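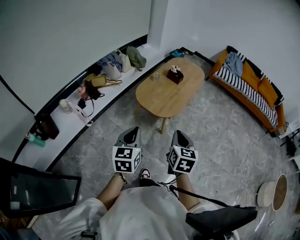

Kevgate library to stay open through boiler work

Friday, July 20, 2018

The Kevgate public library will keep its doors open while its heating system is replaced, the town said this week. Work on the building, which dates from 1929, is set to start after Labor Day and should be finished before the first hard frost.

The job went to Bendetti, a heating contractor with an office on Negussie Street. The old boiler failed twice in February, and the library closed for 3 days the second time while a part was shipped in. Staff moved the children's story hour to the town hall and waived late fees for that week.

Under the plan, the reading room and the front desk will stay where they are. The basement, where the local history files are kept, will be off limits until the work is done. Readers who need something from those files can fill out a slip at the desk and pick up the material the next business day. The microfilm reader will be moved upstairs, next to the newspapers.
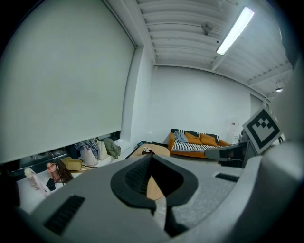

Sosina Tamiru told the town council on Tuesday night that next-day pickup would be hard on people who drive in from the farms north of town. She asked whether requests could be taken by phone so that one trip would be enough. The council agreed to add a phone line for requests, open on weekday mornings.

Matvii Kovalchuk asked why the town was not putting in air conditioning at the same time. The second floor gets too warm to sit in by early afternoon, he said, and the walls will be opened up anyway. Town engineers answered that the wiring in the building could not carry the load and that new wiring was not in this year's budget. The question will come up again when the council takes up next year's spending.

Parking will be tighter than usual. The lot behind the library has 40 spaces, and the row closest to the building will be fenced off for deliveries. Drivers may use the church lot across the street except on Sundays.

Library hours do not change. The fall book sale, normally held in the basement, moves to the firehouse. Donations for the sale can be left at the front desk through the end of August, with a limit of 100 books per household. Encyclopedias and textbooks are not accepted.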